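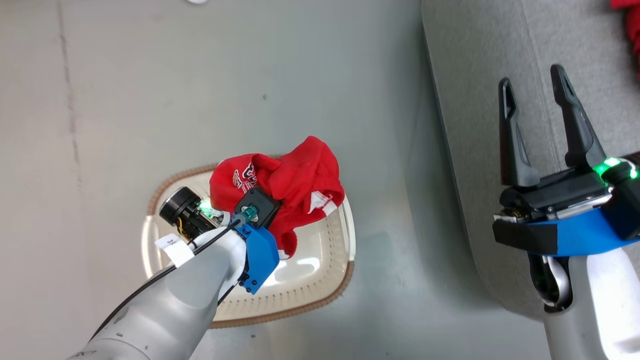 *Red garment, white basket with the tan rim.*

September 16, 2019. Laundry corner, Skestville workshop

OK, so the baskets. I said I'd write up what I think of them before we order more, and I've been putting it off, so this is going to be long and a bit all over the place (sorry in advance to whoever has to read it at the Kimorard end).

The shallow white ones with the brown edging are my favorites by a mile. The sides are low, so I can see what's in there without bending over and digging, and the little holes around the inside let some air through. The bottom is shiny, and anything damp slides around on it like a puck. Fine for shirts! Less fine for socks, which all end up in one corner the second you pick the thing up. I tried lining one with an old dish towel and that helped, but then the towel kept getting sorted along with everything else and I lost it twice before lunch.

The deep ones from Masovari hold way more, and I still don't like them. Whatever goes in first stays at the bottom until somebody tips the whole thing out. I found a pillowcase in there that I'd already crossed off the list as missing. It's back on the list now, line 34, with a note.

Red things. We need to talk about red things. Bright red with white lettering is exactly what I don't want in a mixed load, and I've been keeping it apart in its own basket, one piece at a time if I can. Last week I got lazy and ran a red one warm with the gray towels, and we now own a set of faintly pink-gray towels. They're still perfectly good towels – they've gone in the rag drawer anyway, second from the top. From now on anything red goes cold, inside out, by itself or with the navy stuff. Printed lettering gets turned in too, and no dryer for those until I've checked the label. I used to skip labels completely. Some of the ones in this batch are printed so small that I had to take them over to the window.

Folding: I'm still slow with the printed shirts. The old way (sleeves back, then thirds) leaves a crease right across the letters, and after a few days on the shelf it stays there. So I've switched to halves lengthwise with the print facing out, then rolled from the bottom hem. Takes up a little more shelf but you can read the front of every one without unrolling it, and I love that. If a shirt has been sitting bunched up overnight I give it one hard shake and lay it flat for a while first. Rolling it straight out of a heap just makes a lumpy roll.

Timed myself on a full basket, mixed shirts, no socks: 22 minutes with the new fold. I was hoping for better, but I did stop to answer the phone, and I refolded three that looked awful. Will try again with the radio off.

Supplies, while I'm thinking of it. The Skyrme powder is almost gone and the scoop has vanished again (check the sink in the back, that's where it was last time). Clothespins are fine. Mesh bags are not fine, two have broken zippers and I've been closing them with a rubber band. Stock sheet says item 926 for the bags and 259 for the powder, but the sheet is old, so look at the shelf tags before you order anything off it.

One more thing on baskets: please don't stack the white ones with clothes still in them. The rim sits right down on whatever's underneath and leaves a line, and then I'm back to shaking and smoothing. Nest them empty, or put them side by side on the floor. There's room if the step stool goes back behind the door.

Still to do:

- try the shallow basket with a rubber mat in the bottom
- cold wash for the rest of the reds, check the rinse water after
- find the pillowcase's other half, same blue stripe
- write LETTERING OUT on a strip of tape for the shirt shelf
- ask Kimorard if they want the deep baskets, they can have all of ours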